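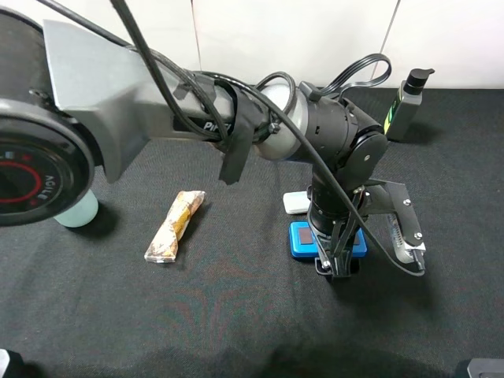

Table covers are sold for one season at a time, October through April, and returned to Nuvov by mail in the bag they came in. Most people ask for the charcoal because small things are easy to find on it. Something blue shows up right away against dark gray fabric, and so do pale plastics. The cover fits any tabletop up to 40 inches deep.

What sizes do you have?
Two. The Brerska is 24 inches deep and the Kpodo is 37. Both are cut to order for length.

Is the fabric smooth?
No. It has a fine woven texture. Bowls and pump bottles can stand on it directly, with no mat or coaster. Lighter items such as a plastic case can lie flat on it.

Will it look the same color all over?
Not under a side light. Dark fabric looks grayer where more light falls on it. Check your sample at the table where you plan to use it.
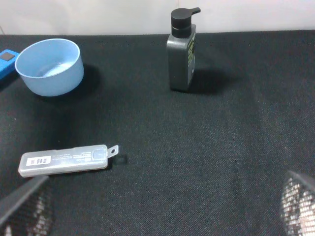 Care and cleaning

How do I get crumbs off?
Shake the cover outdoors or use a soft brush. Wrapped snacks are fine on the table. For spills, blot with a damp cloth and let it air dry for 20 minutes.

How do I remove folds?
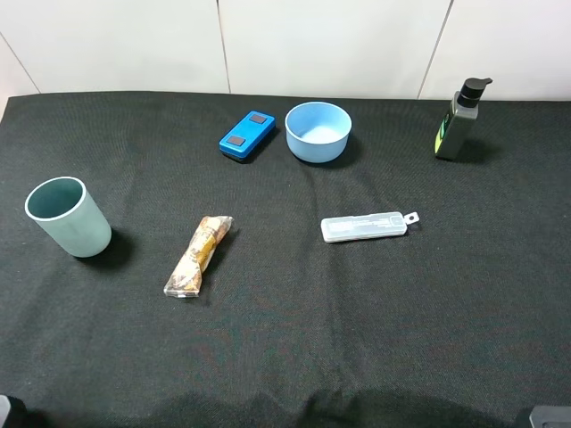

Lay the cover out overnight and smooth it by hand from the middle. Do not iron. Covers bought at the Kadonthorpe store come rolled and can be used the same day.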